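Open day at the Kuipers lab: simulation demo, notes and questions

gridlock_m
Went to the September open day at Kuipers. Most of the floor was conveyor hardware I had seen before, but the back room had the Nosard simulation running on book handling. The task is putting books in an open container, all in simulation, with the learned policy picking the next book. Session started at 10:30 and lasted 40 minutes including questions. Posting notes while I still have them.

The presenter said they train on 100 book models with varied thickness, cover friction and mass. Page blocks are rigid. No bending, no covers falling open.

tolbert9
Rigid page blocks is a big shortcut. A paperback held by one cover does not behave like a box. Did they say anything about transfer to the real cell?

gridlock_m
They did. Hardcovers only for now. Paperbacks are on the list for the next version, no date given. Below is from the sim view. The loose books are at different angles against the wood, and one is standing tilted in the container with an orange outline on it.

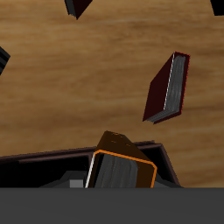 pallet_jack
How long does a training run take on their setup?

gridlock_m
Up to 60 hours on one workstation, according to the handout. They restart from a checkpoint when they change the container dimensions.

tolbert9
That is slow for rigid bodies. Either the contact solver is running at a very small time step or the rendering is in the loop. We had a similar job on Patunen and the rendering was most of the cost. Turn the shadows off and see what happens.

seam_tracker
Disagree. If the policy takes camera input you need the shadows. The inside of that container is nearly black. Train it with flat lighting and it will fail on the first real bin with a deep wall.

tolbert9
You can randomize brightness on the cheap without full shadows. We did.

seam_tracker
On flat parts on a belt, from what you posted last time. Different problem. A dark cover in a dark box has almost no edge contrast apart from the pages.

gridlock_m
I asked about this. Input is color plus depth, and they drop the depth channel at random in training. Did not get a figure for how often.

pallet_jack
Was Jukgate there? Their gripper was on the program.

gridlock_m
Table was there, gripper was not running. Waiting on a valve. They had a 7 page spec sheet, I can scan it if there is interest.

pallet_jack
Yes please. Mainly want stroke and finger thickness.

seam_tracker
Same. And if anyone goes to the afternoon repeat, ask what time step they use. That would settle the argument above.

tolbert9
It would settle half of it.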